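Notizen für den Vortrag, Projektkurs Robotik, Schülerprojekt »Golell«
Imani Shemweta
Stand: 28.08.2018

Vor dem Anfang

Wasser hinstellen, Handy aus. Beamer am Pult einstecken, nicht hinten (hinten flackert er). Langsam reden! Beim Probelauf war ich viel zu schnell und hab die Hälfte vom Greiferteil verschluckt.

Einstieg

Hallo zusammen, ich bin Imani, ich bin seit zwei Schuljahren im Projektkurs und ich erzähle euch heute was über Wäsche. Ja, wirklich. Wir haben uns nämlich ausgerechnet Stoff ausgesucht, und wer schon mal versucht hat, einem Roboter beizubringen, wo bei einer Hose oben ist, der weiß, worauf man sich da einlässt.

Kurz fragen: Wer von euch hat schon mal was mit Greifern gemacht? Hände zählen, nett nicken, weiter.

Unser Projekt heißt Golell. Der Name kommt aus einem Buchstabenspiel in der Pause, da steckt keine Abkürzung dahinter, bitte nicht danach fragen :) Die Aufgabe klingt ziemlich simpel: Stoffteil greifen, anheben, in einen Korb legen, Finger auf, Arm zurück. Am Anfang dachten wir, das haben wir bis zu den Herbstferien. Na ja.

Warum Stoff so gemein ist

Ein Holzklotz ist ein Holzklotz. Den greift man links, den greift man rechts, der sieht danach immer noch genauso aus. Bei Stoff ist nach dem ersten Anfassen alles anders: neue Falten, neue Schatten, und die Stelle, die man sich eben ausgeguckt hatte, liegt plötzlich drunter. Unser erster Ansatz war »nimm den höchsten Punkt«. Das geht bei einem Handtuch prima und bei allem Dunklen ganz mies, da sieht die Kamera in den Falten nämlich fast nur Schwarz.

(Hier Pause machen und die Leute gucken lassen, dann erst weiterreden.)

Der dunkle Köper ist unser Angstgegner. Auf dem Grat, wo Licht hinkommt, sieht man die schrägen Rippen richtig schön, und zwischen den Falten säuft alles ab. Wir suchen deshalb nach der Struktur statt nach der Höhe: Wo die Rippen klar zu erkennen sind, trauen wir dem Bild, und da gehen die Finger hin. Die Idee kam übrigens aus der Gruppe Esten, das sind die aus dem Parallelkurs, und die wollen heute ausdrücklich erwähnt werden. Hiermit erledigt, grüßt mir die zweite Reihe.

Zum Zupacken noch: Ein schmaler Zipfel ist uns lieber als ein dicker Bausch. Bei einem Bausch hat man innen Lagen, die gar nicht richtig geklemmt sind, und die rutschen beim Anheben raus.

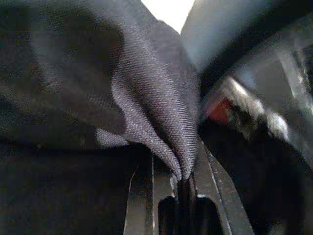
Der Weg zum Korb

Jetzt der Teil, den alle unterschätzen (wir auch!). Nach dem Greifen freut man sich, und dann kommt ja erst das Ablegen. Wir hatten am Anfang eine flache Kiste, da fiel alles daneben. Dann haben wir einen Korb genommen und dem Arm feste Wegpunkte gegeben, und das lief genau so lange gut, bis jemand den Korb ein Stück verschoben hat. Also mussten wir ihn doch suchen lassen. Elluson, so heißt unser kleines Auswerteprogramm, schätzt die Lage vom Rand und rechnet daraus aus, wie tief die Finger reindürfen.

Hier die Geschichte mit dem Schatten erzählen, aber kurz halten! Der Greifer wirft seinen eigenen Schatten in den Korb, zwei Finger, riesengroß, mitten aufs Geflecht. Mit bloßem Auge kein Problem, man sieht sofort, was das ist.

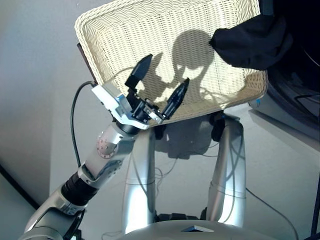 Für Elluson war das aber ein dunkles Stoffteil, das noch im Korb liegt. Der Arm hat also brav immer wieder versucht, seinen eigenen Schatten aufzuheben, und wir saßen einen ganzen Nachmittag davor und haben den Fehler in der Steuerung gesucht. Gelöst haben wir es am Ende ganz banal: Wenn sich der dunkle Fleck mit dem Arm mitbewegt, zählt er nicht. Fünf Zeilen Code. Ich war gleichzeitig erleichtert und ziemlich sauer.

Zahlen

Hier nicht verheddern, nur das sagen: 439 Versuche bis zum Ende des Schuljahres, alle von Hand ins Heft eingetragen. Das Heft hochhalten! Es geht nachher rum, Kaffeeflecken bitte ignorieren. Mit hellem Stoff sind wir zufrieden, mit dunklem noch lange nicht.

Wie es weitergeht

Im Oktober fahren wir zum Schülerwettbewerb nach Roussel. Bis dahin wollen wir das Licht in den Griff kriegen und das Loslassen sauberer machen, der Stoff hängt nämlich gern noch an einem Finger fest, wenn der Arm schon wieder hochwill. Wer Lust hat mitzumachen: Wir treffen uns nach der sechsten Stunde im Werkraum, Vorkenntnisse braucht ihr keine, ich konnte am Anfang auch nicht programmieren.

Fragen. Falls keine kommen: selbst eine stellen, und zwar die mit den Socken. (Antwort: Nein, Paare sortieren kann er nicht.)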